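Komley Oak-Look Work Table, four months in

Reviewed by Meinir Lloyd
Posted 17/05/2021

I bought the Komley table to replace an old kitchen table that had been my work surface for years. It had to fit along the back wall of a small room, take daily use, and not wobble. I paid 200 for it, delivery included. The same shop had a Whiteley table for less, but the legs on the display model moved when I leaned on it, so I passed.

The box is heavy. The driver left it inside the front door and I could not get it up the stairs alone. My neighbor Ashraf Shehata took the other end. If you live by yourself, open it downstairs and carry the parts up in separate trips.

Assembly took the two of us under an hour. The legs attach with bolts, the bolts go into metal inserts, and every hole lined up. The hex key in the bag is too short to get a good grip, so use your own if you have one. The instructions are drawings only. Step 4 shows the crossbar upside down, and we had to take it off and turn it over. Apart from that there were no mistakes and no missing parts.

The top is wood in a light color, paler than on the Komley website. I had expected something closer to honey. I got used to it within a week and now prefer it, as small screws and dropped washers are easy to find on it. Under a light there is a bright patch of glare.
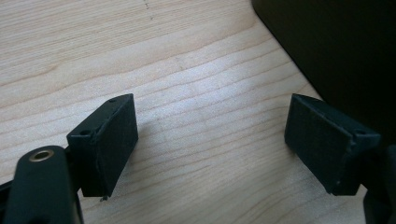
As for the finish, it came with a thin coat of oil and the leaflet says to add another after 30 days. I did that with a soft cloth and left it overnight. The surface was a little sticky the next morning and fine by the evening. A coffee ring I left in May took some rubbing to get out. Water wipes off if you catch it soon enough. Ballpoint does not come off at all, and I have one short line near the front edge to prove it.

It scratches more easily than I would like. Dragging a metal toolbox across it left a mark you can feel with a fingernail. I sanded the spot lightly and put oil on it, and now I have to look for it. I keep a cutting mat down for knife work.

The table is steady. I can saw a small piece of wood clamped to the edge and the far end stays where it is. Clamps hold well on the long sides but the crossbar gets in the way at the back, where there is only about an inch to grab. Felt pads for the feet are included and one of them fell off in the first week. I glued it back on.

Height is fixed. For me it is right when standing and a bit tall when I sit in a normal chair, so I ended up with a stool. Riet Wuyts, who shares the room with me, is shorter and finds it too high for writing. Komley should offer a second leg size.

I wrote to them about the scratch before I tried sanding it. The reply came after 2 days and told me which grit to use. They did not try to sell me anything.

Good: solid, bolts together properly, easy to refinish.
Bad: soft surface, short hex key, one height only.

I would buy it again at the same price — with a mat ordered at the same time.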